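Search this site
Enter keywords
Go

Notebook entry -- Jul 3, 2019
Project: Sadmont council chamber records, amendment tracking

1. Purpose of the session

The session was given over to checking the Sadmont amendment register against the printed order papers. The register is to be used by colleagues preparing the summary of the housing levy debate, and it should not be released until the voting lists agree with the minutes.

2. Work carried out

All 75 amendments tabled since February were read through once against the order papers. Two were entered under the wrong sitting and have been moved. The Laaksonen amendment to clause 2 had been marked as carried; the minutes record it as withdrawn before the vote. The entry has been corrected and the old wording kept in the notes column.

The Zanico transcription was used for the floor speeches. It is adequate for long statements but weak on interruptions, where it tends to give the words to whichever member spoke last. Remarks made from the benches should therefore be left without a speaker until the audio has been heard.
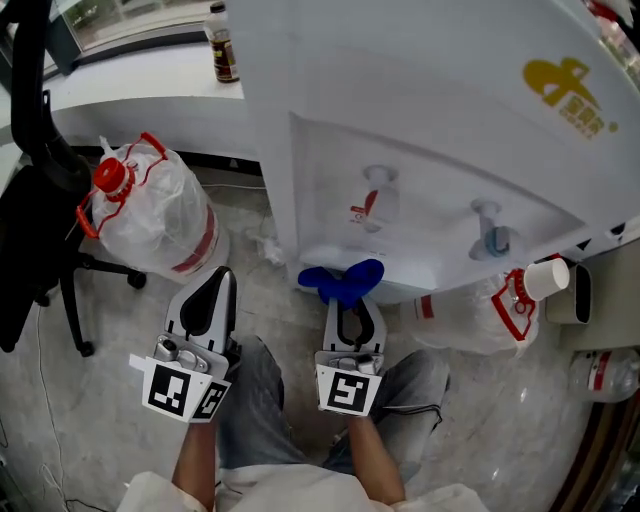

3. Points outstanding

The ruling from the chair on the Orkell motion remains unclear. The minutes state that the motion was out of order; the order paper for the next sitting lists it again with the same number. It is to be held as "pending" -- no summary should describe it as defeated.

Abstentions are still recorded in two ways, by name and by total only. The named form is preferred. Where only a total exists, the name field should be left blank and the page of the minutes given.
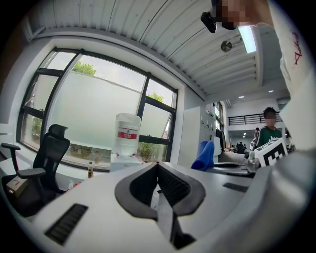
Hand-held gripper, with vents on either side of the shell.

4. Next entry

Compare the levy voting lists with the audio, beginning with clause 2. Request the missing annex to the Orkell ruling from the records office. Copy of the corrected register placed in the shared folder, previous copy retained.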